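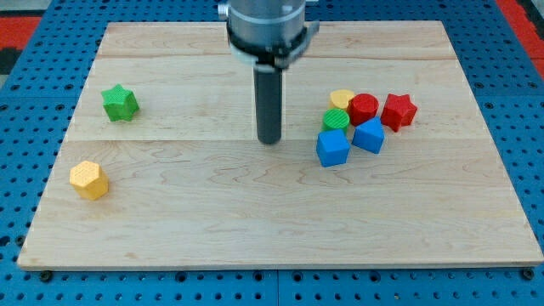 Pushing rod over the maple board, with the coloured blocks used in the Skov set.

Skov pushing set – README

This site uses cookies to remember your settings. Accept / Manage choices

Please read the part "The height fault" before you train on this data. One portion of the set was recorded with a wrong tool height, and it must be treated separately.

What is in the set

Skov contains 569 episodes of one arm pushing small plastic blocks on a wooden board. The arm has no fingers. It carries a straight rod with a rounded tip, and everything is done by pushing from the side. The blocks are cylinders, stars, a hexagon, a cube and a triangular prism, in red, yellow, green and blue. Each episode has a written instruction, for example "move the green star to the yellow hexagon" or "separate the blue cube from the red cylinder". Commands and tool positions are stored at 10 Hz.

The height fault

In February the rod was taken out for cleaning and put back by another person. It was not pushed fully into its holder, so the tip came lower than the controller believed. The safe height over the board is a fixed number in our settings file. After the change, this number was no longer safe.

For the first episodes nothing looked strange. The error was small and the rod passed over the wood. Then the holder screw became loose during a long push and the rod turned a little in its seat. In episode 412 the tip touched the board while the arm was moving sideways towards the cluster of blocks. It caught at a seam between two planks. The arm continued for a short time, the contact force went over the limit, and the protective stop came. Nobody was inside the fence and no person was hurt.

The stop worked, but it came later than we expected. When we looked in the settings, the force limit was still at the high value from the Jundari tests, where a heavier tool was used. So there were two faults, a mechanical one and a wrong setting, and the second made the first one worse. The rod had to be replaced. The board has a short scratch near the seam and we kept it in use.

Which episodes are affected

Episodes 383 to 412 are affected, 30 in total. They are in the folder low_tip and are not part of the default split. In these files the recorded tool height is wrong, and we can not correct it afterwards, as the rod was moving in its seat. The camera images are good. You may use them for work on images only, or for detection of faults, but please do not use the height values.

Episode 412 ends with the stop. Its last commands were sent but not carried out.

What we changed

- The rod now has a flat on one side and a shoulder, and the shoulder must rest against the holder.
- Before each session the operator lowers the tip slowly on a 14 mm gauge block at the middle of the board. If the reading is wrong, the program does not start.
- The force limit is saved together with the tool name. Changing the tool loads the right limit.
- The holder screw is marked with paint and is checked by eye after each long break.

Known problems which remain

The gauge check is made at one point only. If the board does not lie flat on the platform, the error at a corner is not found. Blocks standing close together hide one another in some views – the labels for these were made by hand and can contain mistakes.

If you repeat this set-up in your own laboratory, please measure your own height and do not copy our number. The Rerilthorpe copy of the settings file is still the old one and should not be used.

Contact

Vendula Pešek, Zasositz laboratory. Please give the episode number when you report an error.

Last change to this file: Friday, March 6, 2020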